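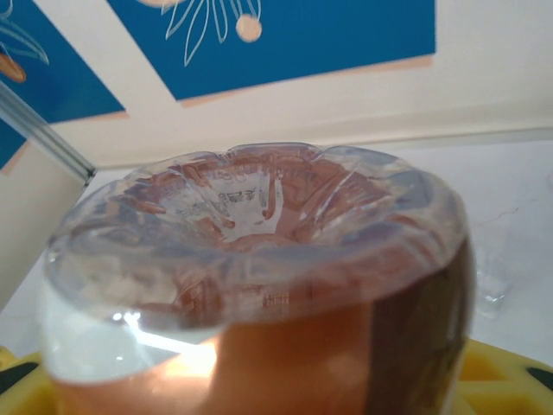 Jaiswal objected that riders in the Wasanley stage race could not be expected to drink on the final climb, and that intake there should be left out of the average. We kept it in, but also report it separately (Figure 3).

Figure 3. Fluid intake by stage section.

Riders drank 483 ml per hour over the full stage and 110 ml per hour on the climb – a gap wider than the one Rawat found at Cimholm. Body weight was taken before the start and again at the finish. Riders who abandoned before the climb were dropped from both figures. Air temperature was not controlled for.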